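Teaching a picking policy to stop grabbing the wrong bar

I promised in my last post that I'd write up how we trained the grasp ranker, and a few people have been nudging me since, so let's do it. This is the weekend-sized version. You need one arm, two bins, a handful of bars and a lot of patience with your own labels.

The idea comes from Ourania Raptis, who sits across from me and got tired of watching our old picker fail on crossed parts. It scored every grasp by itself, so a bar pinned under another bar looked just as good as one lying free. Her fix was to score pairs. You show the model two candidate grasps from the same view and it only has to say which one is better. We call the ranker Liem, and the logging tool that feeds it is Endada (I didn't pick the names!).

Step 1. Set up two bins side by side and clamp them so they can't shift. I can't stress this enough – our first batch of data was junk after a bin crept sideways and the wall positions in the config stopped matching. Bar clamps are fine. Mark the table with tape too, so you can put everything back.

Step 2. Drop in a few bars and let them land however they like. Don't tidy. You want overlaps and bars lying close to the walls, and you want the gripper to have to deal with both.

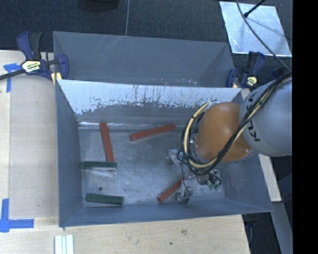
Five bars in the front bin, with a green one lying across the end of a red one.

Step 3. Collect picks. We ran 2,000 attempts with random candidate grasps, moving bars from one bin to the other and swapping direction when the first one ran out. Log the view before the pick, the grasp pose, and whether the bar made it across. A bar that slips out halfway is a fail, even if it was a lovely grab.

Step 4. Build the pairs. Take one success and one failure from similar layouts and let the label be which one won. Throw out pairs where both grasps are on the same bar less than 10 mm apart, they're mostly noise. I went through the leftovers by hand and pulled another 142 that were plainly mislabeled, nearly all of them bars that had dragged a neighbor along.

Step 5. Train, then check it on layouts it has never seen. Ours learned pretty quickly to go for the top bar in a crossing. It took a lot longer to get careful near the walls, and I still see it try a grasp there that makes me wince. More wall examples helped. A bigger network didn't.

Next up is trying it with shorter bars, and I'll post the config files once I've cleaned out my embarrassing comments.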